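I went over to the new toy sorting room at the Langate community center this morning, mostly out of nosiness, and came home wanting to clear out every closet in my house. If you've been wondering when the toy library was going to get a proper back room, it has one now, and it opened at the start of the month.

For anyone who hasn't followed this (I have, probably too closely), the Ostudholm toy library has been lending out of the center's old coat check for years. Returns got piled on a folding table by the radiator, and you'd go in for a puzzle and come out having apologized to three people for standing on their feet. The new room is at the far end of the hall, past the water fountain, and it's plain as can be -- pale gray walls, white table, blue plastic bin. I love it!
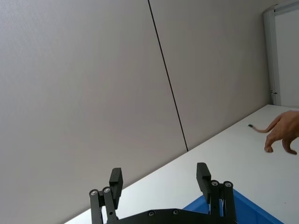
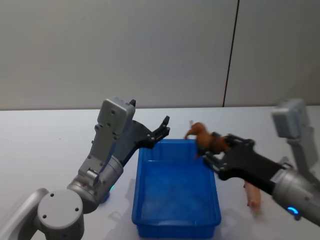
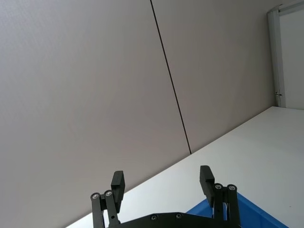

LANGATE, July -- The system is simple enough that my kid could run it. Toys come back and go on the white table, where they get looked over for missing bits and chewed corners. Anything good goes in a blue bin and then out to the lending shelves. There was a brown toy animal held out over the rim of the bin, and I'll admit I was rooting for it to get picked next.

The toy library says it has 3,927 toys on its books, which sounded like a typo to me until I remembered how many of them have been through my own living room. On a busy afternoon up to 183 come back, and that number goes up again right after school lets out. Under the old setup a returned toy could sit for a week or more before it was back on the shelf. The hope now is to have everything turned around by the next day. We'll see how that goes in December, when the whole town brings things back at once and takes out board games.

Money for the room came from the spring rummage sale and a grant from Letoma, the hardware place out by the highway, which also gave a discount on the shelving for the hall. The Tạ bakery next door put in for the paint and sent over a tray of sesame rolls on opening day (gone by ten o'clock, I had two).

A few practical things, as I got asked in the parking lot. Membership is still $18 a year for a household and you can borrow 2 toys at a time. Returns are taken at the front desk as before, so please don't carry them down the hall yourself. Batteries out first, if you can manage it. Donations are on hold until the shelving is finished, except for wooden puzzles with all their pieces, which they can never get enough of.

The desk is open from 9 a.m. until noon and again from 3 p.m. until 6 p.m. Parking is easier on the bakery side.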